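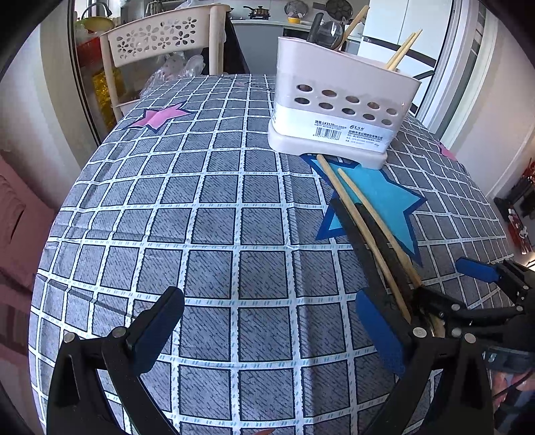
Se buscan participantes para ordenar utensilios de cocina – Deltico, febrero

Llevamos años leyendo que un buen recipiente de palillos ahorra tiempo. Yo no me lo creo, y por eso convoco esta prueba. Buscamos 63 personas que guarden y saquen palillos y cucharones de un portautensilios de plástico con agujeros de drenaje, en nuestro local de Bedbridge. Cada sesión dura 3 horas y se paga a 900 pesos, con el transporte aparte.

No hace falta experiencia. Sí hace falta paciencia, y no haber trabajado para ningún fabricante de menaje. Quien venga convencido de que su método de orden es el mejor puede presentarse, pero tendrá que demostrarlo con los palillos en la mano. 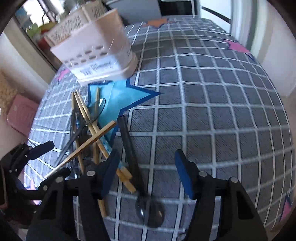 Tampoco prometemos resultados. El estudio anterior, el de Clambridge, acabó en un folleto muy bonito que no decía cuánto se tardaba en recoger nada – este dará los tiempos, aunque salgan malos. Los participantes recibirán copia.

Interesados, escribir a Raíssa Batista o preguntar por ella en recepción antes de las 18:00. No se responde a agencias.

Settimio Fontana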